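Vestusport shared fund: gripper and camera comparison
Third progress report, covering work up to the end of July
Prepared by Nives Bortolotti

Where we are

The short version is that we have spent 900 of the equipment allowance, we have most of the comparison we promised, and I have drunk more capsule coffee than the proposal allowed for. The proposal allowed for none, so this was not hard.

You will remember that the second report ended with a dispute over which fingers to buy more of. We had two candidates: the Fulline fingers, which are stiff, flat-faced and tapered to a squared tip, and the Dufour fingers, which are softer and give a little when they meet something. The Dufour set cost more and had the better brochure. You asked us, quite reasonably, to stop arguing and try both on one job that a visitor could understand without a lecture. We chose making coffee, or more exactly the handling that goes with it: pick up a cup, get it to the tray under the spout, fetch a capsule, work the lever, leave the machine where we found it.

Both arms are now mounted along the near edge of the table and have not moved since the last report. I mention it because the first report contained a page and a half about clamps, and I should like the clamps to have their moment.

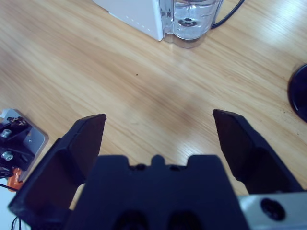

Wrist camera view with the fingers open, water tank ahead.

The wrist cameras

These were the part of the plan I had least faith in, and I was half right. With a camera at the wrist you always have the fingers in view, which sounds like a waste of picture until you try to line up on something narrow. Then it is the only view worth having. The operators stopped looking at the overhead screen for the last few centimetres of any approach, without being told to, and I have taken that as a result.

The drawback is focus. We set the lens for objects a little beyond the fingertips, so the palm of the gripper goes soft when it fills the lower part of the view. You can live with that. What you can't live with quite so easily is glare. The table is varnished wood, and under the ceiling lights it throws back a pale patch that drifts about as the arm moves. Our first detection runs took this patch for an object and reached for it with real commitment. I asked for a matt cloth. I was told that real kitchens don't have matt cloths, which is true, and so the glare stays in and the software has had to grow up.

The coffee machine makes things worse by being shiny on top. Seen from the wrist, the cover works as a mirror, and anything that passes over it turns up a second time as a bright line or a dark smear. 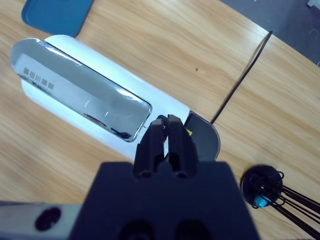 We dealt with it in the dullest way possible, by telling the controller to ignore the top of the machine unless it had a reason to go there. There was a cleverer method involving two exposures. It took Stedus most of a month to write and made the arm hesitate before every move, like someone at the edge of a cold swimming pool. It is kept in a branch in case anyone gets nostalgic.

Fingers

I will give you the outcome first, as it is the part you are paying for. On the glass, the Fulline fingers did better than I expected and the Dufour fingers did worse than their price. The soft pads close nicely on a curved side, but they let the glass turn slightly as the arm swings, and a glass that has turned sits at a tilt when you try to put it down. The stiff ones touch it in fewer places and hold it straighter. They are also less forgiving. If the approach is off by a small amount, the soft fingers shrug and the stiff ones push the glass across the table.

On capsules it went the other way. A capsule is small and round and keen to leave, and the Dufour pads keep hold of it. The Fulline set managed it only after we stuck a strip of rubber to each face, at which point a purist would say we were testing rubber.

On the lever there is nothing between them. Both can push it. Neither has been trusted to pull it.

We broke 3 glasses over the whole period, all of them bought for the purpose, and 2 of those with the same pair of fingers. I leave it out of the comparison because the second breakage was mine, with my elbow, while I was writing down the first.

The fixed camera

The fixed camera looks down on the whole table and is the one used for the recordings. It has the virtue of seeing both arms at once, which neither wrist camera can do, and of catching the small things an operator misses. We moved it once in this period to get the bases of both arms into view, so that anyone replaying a run can see how far each arm has had to stretch. The colour of the tray turned out to matter here. The teal one stands out well against the wood and the detector finds it at once. The clear glass beside it is another story, and from this height the machine vision has an honest struggle to say where the wood stops and the glass starts.
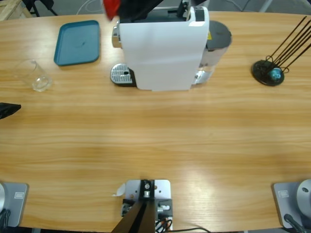 CONTROLLERS

The other half of the comparison was the pair of controllers, and I have less to boast about. The Stedus controller is the one we know. It is quick, it has been patched by everybody in the building, and its error messages are written in the style of a man leaving a party. The newer one from Fulline is slower to start and far easier to explain to a new operator. A fresh pair of hands reached a usable standard on it in 7 sessions. We have no fair figure for Stedus, as everyone who can use it learned before we began counting.

For work with both arms together, the Stedus controller is still ahead. It lets one arm wait for the other without either of them timing out. The Fulline controller treats waiting as a fault and says so on a red screen. Their support desk has been polite about this and has offered us a setting that makes the screen amber.

My own view is that we should keep Stedus for two-arm runs and train new people on the Fulline one. It is untidy to keep both and I expect to be asked why. The reply is that I would sooner pay for two licences than for another month of rewriting.

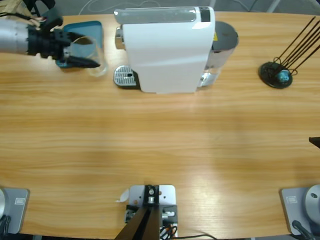
Left gripper closed on the glass, with the tray and coffee machine alongside.

What is left to do

The runs with a filled cup are still outstanding. Everything reported here for the glass was done with it empty, and I don't want to claim otherwise. Before we go further I want a splash guard over the cables at the near edge, where the wiring comes out beside the middle bracket. It is a short job and has been a short job since the second report.

The cup stand needs a decision. Its thin rods confuse the depth estimate badly and the right arm tends to plan a path straight through them. We can swap it for something solid or keep it as the hard case. I lean towards keeping it, mainly to see the planner suffer.

Money

Of the 900 spent, the larger part went on the Dufour fingers and their spare pads. The rest was camera mounts, cable, glasses and capsules. Capsules appear under consumables. I am asking for no extra money in this period, only for permission to move what remains of the travel line into spares, as the supplier visit became a video call and the arms are not going anywhere.

If you would like to come and see a run, mornings are better. The glare is worst after two o'clock and so is the operator.

N. Bortolotti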